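3.2 Surface preparation and clearing

Before each session the work surface was cleared of everything the previous participant had handled, and the items were returned to the shelf in the order given on the Ullurar inventory sheet. Clearing was timed separately from the placing task. Earlier work at the Cokberg site had combined the two, which made it hard to tell whether a slow session came from the placing or from the tidying that followed it.

We chose a white tabletop with a smooth finish for all 26 sessions. A smooth top wipes down quickly, but it also reflects light, and pale tableware can be hard to pick out against it. Figure 2 shows a tabletop of this type where it meets the wall.
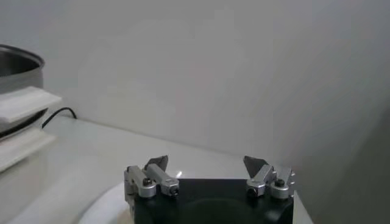
Figure 2. White tabletop and wall, with a round white object partly visible on the surface.

Low contrast between object and surface was treated as a condition of the study and was not corrected with mats or coloured cloths. Participants in the Fonseca group worked with white items only; those in the Clamach group were given a mixed set. Each participant had 20 minutes, with a break of nine minutes before the second round — long enough for the top to be wiped and left to dry. Lighting was kept at the same level in both rounds.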